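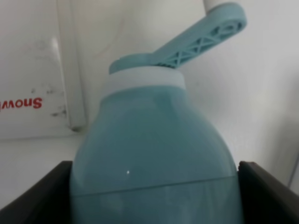

benchrat22
Has anyone bought the Ceson gripper kit from Lidgate? $1,285 with the wrist camera and the two-finger hand, arm not included. I want it for bottles and other light packaging. The product page says soft plastic is fine but gives no settings.

M_Racz
I've had one since July. Good kit for the money. The fingers are plain flat plates, so on a round bottle you get a narrow strip of contact each side. Start with the force at 22 on their scale and go up slowly. Pump bottles are harder than they look, mostly on account of the head sticking out to one side.
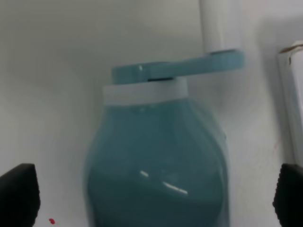
I open the hand all the way before coming down over the bottle and close only once the arm has stopped. Closing on the move knocked bottles over for me.

weldu_owner
I disagree on "good for the money." I returned mine and got a Weldu. The Ceson camera sits so close that the fingers take up both bottom corners of the view, and anything white on white washes out. Try finding a white collar against a white wall.

M_Racz
You want the fingers in view. That's how I check my alignment. The washout is real, but I turned exposure down and it was good enough. I ran 1,000 picks on one bottle type and 92 failed, nearly all before I changed that setting.

weldu_owner
92 is too many for me. And you shouldn't have to tune exposure on a kit sold as ready to run.

clistau_dan
Does it work with a Clistau arm? Lidgate support hasn't answered me.

M_Racz
Yes, with the adapter plate. Order it separately, and get the longer cable too. The stock one pulls tight when the wrist turns.

benchrat22
Thanks, all. I'm going to ask Lidgate for a loaner before I pay. Miklós, can you post your exposure value?

M_Racz
Will do tonight when I'm back at the bench.

Contact us | Copyright Lidgate Users Board | Back to top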